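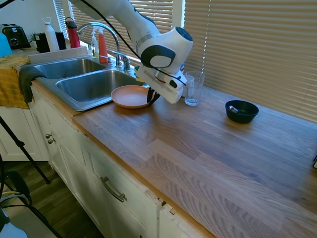 恩格尔贝特·祖特说，他家的木台面用了不到两年，水槽边上就黑了一圈，问我是不是只能整块换掉。先别换！水槽边发黑太常见了，多半是水渗进木头里留下的痕迹，只要木头还硬，指甲按下去不陷，自己动手磨一磨、上几遍油，大半都能救回来。我家那块拼接木台面就是这么救的，磨完那天我站在厨房里摸了好久，手感好得舍不得放东西。

下面把我的做法完整写一遍，从每天洗碗的小习惯，一直写到打磨上油。

一、每天洗完碗，花一分钟

水槽边那一圈是整块台面最辛苦的地方。盘子从水里捞出来，顺手往旁边一搁，盘底那圈水就闷在木头上了。我现在的顺序是：

先洗杯子，再洗碗和勺子，盘子留到倒数第二，油锅最后。
双槽的话，小槽专门用来沥水，盘子在里面竖着靠一会儿再拿出来。
台面上铺一块干布，洗好的东西放布上，布湿透了就换。
全部收完，把洗洁精瓶子和喷壶都拿起来，底下擦干，再放回去。

最后这一步最容易漏！瓶底那一小圈水看着不起眼，半年下来就是一个擦不掉的圆印子。龙头根部也一样，拧干的抹布绕着底座转一圈就好。

抹布我固定用两块，一块管碗盘，一块管台面，颜色分开，绝不混用（混用的结果是台面越擦越油，亲身教训）。用完摊开晾，别揉成一团丢在木头上。

二、看看该不该上油了

在水槽边滴几滴水，等五分钟。水珠还鼓鼓的，那就不用管；水珠塌下去，木头颜色变深，就该上油了。水槽周围通常比别处早一两个月到这个状态，可以单独补这一片，不必整块重来。

提醒一句：这个办法只适合上油的台面。如果你家台面刷的是清漆，表面有一层硬壳，请先去查清漆的修补方法，油是渗不进去的。

三、去黑印

准备：120目和240目砂纸、一个打磨块、吸尘器、干净棉布、口罩。

台面先清空，晾一整夜，木头必须干透。不锈钢水槽的边沿贴上两层美纹纸，砂纸蹭到不锈钢会留下一道道划痕，很难看。

然后用120目顺着木纹磨。拼接台面的木条有深有浅，不要想着把颜色磨成一样，磨到黑印变淡就行。范围要比黑印大一圈，往外慢慢减轻力道，不然会磨出一个浅坑，以后专门积水。接着换240目，磨到摸着顺滑为止。吸尘，再用微潮的布擦一遍，等它干。

磨过还有很深的黑印，可以用草酸溶液点涂，戴手套、戴护目镜，开窗，按包装上的比例调，之后用清水擦净。我只用过一次，效果很惊喜，但能不用还是不用。

四、上油

我用的是Cirnel的台面油，一罐323毫升，水槽周围这一片大约用掉50毫升。别的牌子也可以，认准包装上写明可用于厨房台面的就行。

棉布蘸油，顺着木纹薄薄推开，等二十分钟，把没吃进去的油全部擦掉。一定要擦掉！留在表面的油会发黏，粘灰粘面包屑，清理起来要命。第二天再来一遍，水槽边和龙头后面那条窄边我会做三遍。朝向水槽的木头断面最能喝油，别忘了它。

擦过油的布千万不要揉成团扔垃圾桶，会自己发热起火。泡进水里，或者在室外单层摊平晾干再扔。

油干之前别沾水，我一般等两天，这两天碗拿到浴室去洗，麻烦是麻烦，值得！完全固化要更久，具体看罐子上的说明，头一两周尽量见水就擦。

我家是每年十一月整块做一次，春天只补水槽边。油上好后下午的光照进来，木纹一条一条全亮起来，真的太好看了。祖特先生要是动手了，记得先在烤面包机底下那种不显眼的地方试一小块，颜色满意再往前做。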